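Pacing: The Secret Skill of Distance Running

By Kai-wen Tam
Losbridge Junior Runners, Kids' Explainer Pages
June 29, 2024

Have you ever blasted away from the start line at top speed, passed everybody, felt like a superhero, and then wanted to lie down in the grass before the first corner? Me too! I did it in my very first cross country race. I was 12, I had brand new shoes, and I was completely sure that the fastest way to finish a race was to run as fast as I could from the very first step.

I walked a lot of that race.

What I was missing was a skill called pacing. It's one of the most useful things a runner can learn, and the great news is that you don't need long legs or fancy shoes to be good at it. You can start practicing today, even if you've never run a race in your life.

What does pacing mean?

Your pace is how fast you are going. Pacing means choosing a speed that fits the distance you have to cover, so your energy lasts until the finish line.

Think about a tube of toothpaste. If you squeeze most of it out on the first morning, you'll have a very minty sink and hardly any toothpaste left for the rest of the month. If you use a little each time, the tube lasts and lasts. A runner with good pacing uses energy the way you (hopefully!) use toothpaste.

A short sprint is different. When a race is only as long as a playground, it's over in a few seconds, and you can go nearly all out the whole way. But once a race lasts more than a minute or so, nobody on the planet can sprint all of it. Even Olympic champions have to hold something back in a long race. Their "holding back" just happens to look incredibly fast to the rest of us.

What's going on inside your body?

Your muscles need energy to move, and they have more than one way to get it.

The first way uses oxygen. You breathe in air, your lungs pass oxygen into your blood, and your heart pumps that blood to your legs. There, your muscles use the oxygen to help turn the food you've eaten into energy. Scientists call this aerobic energy. (Say it like this: air-OH-bik.) It's fantastic for long runs because it can keep going for ages, as long as you don't ask for too much too quickly.

The second way is for emergencies and big bursts of speed. When you sprint, your muscles want energy faster than oxygen can help them make it. So they also use a quicker method that doesn't need oxygen. This is called anaerobic energy (AN-air-OH-bik). It's powerful! It's also quick to run down, and using a lot of it makes your legs feel heavy and burny and wobbly.

Your body uses a mix of both all the time. At an easy jog, most of your energy comes the aerobic way. In a sprint, the anaerobic way does a lot more of the work. Good pacing lets you lean on the long-lasting kind for most of the race and keep plenty of the fast kind for the end.

The talk test

So how can you tell if you're going too fast? You can buy watches that beep and flash and tell you all sorts of things, but you already carry a brilliant speed checker around with you. It's your voice.

Next time you're out running with a friend, try to say a whole sentence out loud. Something like, "I would really love a grilled cheese sandwich when we get home."

If you can say all of it comfortably, you're at an easy pace. You could keep that up for quite a while.

If you have to stop for a breath after "grilled cheese," you're at a medium pace. You're working hard, but you're in control.

If all that comes out is "I... would... cheese," then you're at a hard pace, and you won't be able to hold it very long.

Our coach, Hsiu-ying Chiang, makes us sing on our easy runs. We are terrible at it. People walking their dogs cross the path to get away from us! But if you can get through the chorus, you know you're not overdoing it.

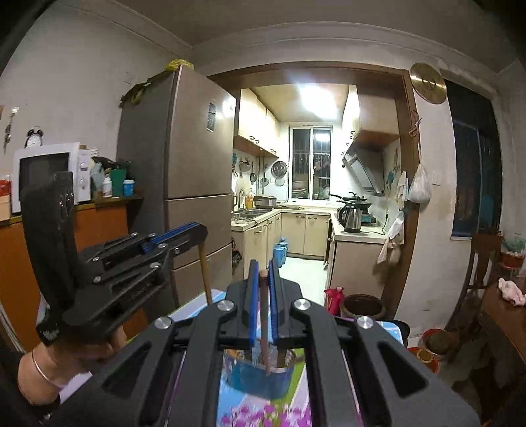 Why do so many runners start too fast?

The start of a race is exciting, and excitement makes a fast pace feel easy for a little while. Your heart is already beating quickly before you begin, your legs are fresh, and everyone around you is charging off as well. It takes a short time for your breathing to catch up with your legs, so you don't notice how hard you're working until you've already used a lot of energy.

Big races make this even harder. Every December, our club goes to the Clirwood Cross Country, and last time there were over 700 runners across all the age groups. You stand there in the cold, hopping up and down, with all those feet stamping and all those parents yelling. Then the horn goes, and WHOOSH! It is very, very tempting to fly off with the crowd.

My brother Ming-te has a trick for this. For the first stretch of a race, he tells himself the word "butter," over and over, and tries to run as smoothly as the word sounds. I think it's silly. I've also tried it, and I'm sorry to report that it helps.

How to split up a race

The kids' race in Losbridge Park is 1000 meters long, and it goes around the big field twice. That makes it perfect for learning about pacing, so let's use it to make a plan. (If your race is a different distance, you can use the same idea and just stretch it or shrink it.)

The start. Get away from the line quickly enough that you don't get squashed, then settle down right away. Relax your shoulders. Unclench your fists. Some kids will go zooming past you, and you can let them. You may be seeing them again soon!

The rest of the first lap. Find a speed that feels a bit too easy. I know that sounds strange in a race, but remember that excitement is fooling you. A bit too easy is often just right.

The start of the second lap. This is the hard part. The crowd at the start is behind you, the finish is still a long way off, and your brain may start suggesting that you stop and look at a duck. Don't listen. Pick a runner a little way ahead of you and try to keep the gap the same. You'll have to work harder here just to stay at the same speed.

The last bend. Now you can use up what you saved! Swing your arms, pick up your knees, and run hard to the line. Keep going until you're past it, too. Lots of kids slow down just before the finish and get passed at the very last second, which is a horrible feeling, and I can tell you that from experience.

Even splits and negative splits

Here are some words you might hear older runners use. A split is the time it takes you to run one part of a race, such as a lap. If both of your laps take the same amount of time, you have run even splits. If your second lap is faster than your first, that's called a negative split.

"Negative" sounds like something bad, doesn't it? But runners love negative splits! It just means the time for your second lap was a smaller number than the time for your first. Yi-chun Wei in our club ran her first one this spring and told absolutely everyone, including the lady at the bakery.

A game to try: Guess Your Time

You'll need a safe loop to run, such as a path around a field or a playground, plus a friend with a watch.

Run one loop at a comfortable speed while your friend times you. Have them tell you the result, then rest until your breathing is back to normal. Now run the loop again and try to match that time exactly. You're not allowed to look at the watch! The winner is whoever gets closest to their own first time, so the slowest runner in the group can beat the fastest one.

It's much harder than it sounds. The first time I tried it, my second loop was miles too quick, and I'd have sworn it was the same. After a few weeks you start to feel the right speed in your feet and in your breathing.

What about hills, heat, and mud?

Even pacing means even effort, so your speed can change. On a hill, take shorter steps and let yourself slow down a little. On the way down, stay relaxed and let the slope help you. Mud and wind are the same sort of thing. Keep the effort steady and don't fret about the clock.

Hot weather is different, and it's important. Your body has to work extra hard to keep cool, so run more slowly than usual, drink water, and take breaks in the shade. If you ever feel dizzy or sick, or something hurts, stop and tell a grown-up right away.

Words to remember

Pace: how fast you are going.
Aerobic: using oxygen to make energy.
Anaerobic: making energy quickly without oxygen.
Split: the time for one part of a run.
Negative split: running the second half faster than the first.

Next on the Kids' Explainer Pages: Kai-wen Tsang on why runners get side stitches, and what to do when one shows up in the middle of a race.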